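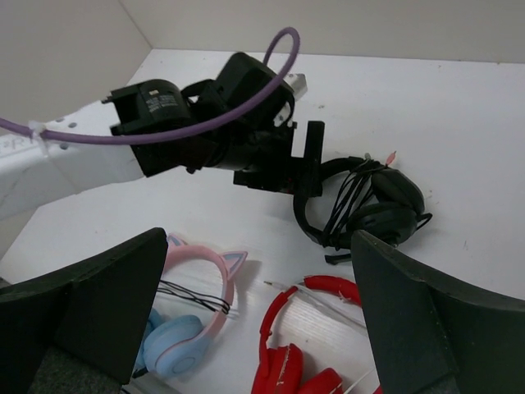
Robots are terrible at being told things. You can say "please pick up the headphones" to a robot arm as politely as you like, and it will sit there with all the team spirit of a toaster. So the people who work on robots had to find another way of explaining what they want, and the way they found is one you already know from learning to tie your shoes. Somebody shows you, and then you have a go. Headphones make a nasty first lesson, too. A black pair with its own cable wound round and round it is a funny lump to hold in two stiff fingers, and a pink pair with cat ears is a different funny lump, and the robot has no idea that both of them are headphones. It doesn't know what ears are, either. Not yours, and not the cat's.

How do you show a robot something?

There are two main ways, and both of them are more tiring than they look.

The first is to take hold of the robot. You switch its motors to a floppy setting, grab the arm, and push it through the job the way a swimming teacher might move your elbow. The robot remembers where each of its joints was the whole time. The trouble is that your own big hands keep getting in front of the camera, so the robot may grow up believing that every job in the world begins with the arrival of a giant pink thumb.

The second way is remote control. You stand off to one side and move a set of controls, and the robot copies you. Some controls look like the ones for a video game. Others are small copies of the robot's own arms, so when you bend the little elbow, the real elbow bends as well. Grown-ups call this teleoperation, a long word for "doing it from over there."

Nabila El Ouafi teaches robots this way on a project called Kundura. She says her first day was like trying to butter toast while wearing two oven mitts and looking through a mail slot.

"You can't feel anything," she says. "Your hand thinks it's holding a handle, and your eyes have to tell it that it's really holding something else. Your hand does not believe them for the first week."

What does the robot learn from?

Every time a person does the job by remote control, the computer saves a recording. It has the pictures from the cameras, and it has a list of how every joint moved. One try from start to finish is called a demonstration, or a demo if you have a lot of them to get through before lunch.

And you do have a lot of them. Nabila and her teammate Kilian Stöckli recorded 325 demos for a single job last May. On a good day they managed 30. On a bad day they managed 5 and a long argument about a cable.

A program then goes through all the recordings, looking for the link between what the cameras saw and what the arms did next. When something like this is in front of me, the people usually moved like that. Do this with enough recordings and the robot can start making its own moves, with the people keeping their hands politely in their laps.

Why not just do it once?

Because a robot that has seen a job once has learned that one time, and nothing else. Slide the headphones over by the width of your hand and it may reach, very confidently, for a piece of bare table.

So the teachers move things about between tries. They turn them over. They swap a red pair for a black pair. Kilian's rule is that if the table looks neat, you're doing it wrong, and you are welcome to try this rule out on whoever is in charge of your bedroom.

Do robots copy mistakes?

Yes, and with great enthusiasm. Kilian used to stop for a moment before closing the gripper, because he was thinking. The robot learned to stop too. It wasn't thinking. It had just noticed that stopping was part of the job.

Try it yourself

You need a friend, a spoon, a table and a sock. Your friend closes their eyes and holds out one arm with the hand open. You are the remote control. Without touching them, and using only the words up, down, left, right, forward, back, open and close, get them to pick up the sock.

Give yourselves 3 minutes. Then swap places and try it with the spoon.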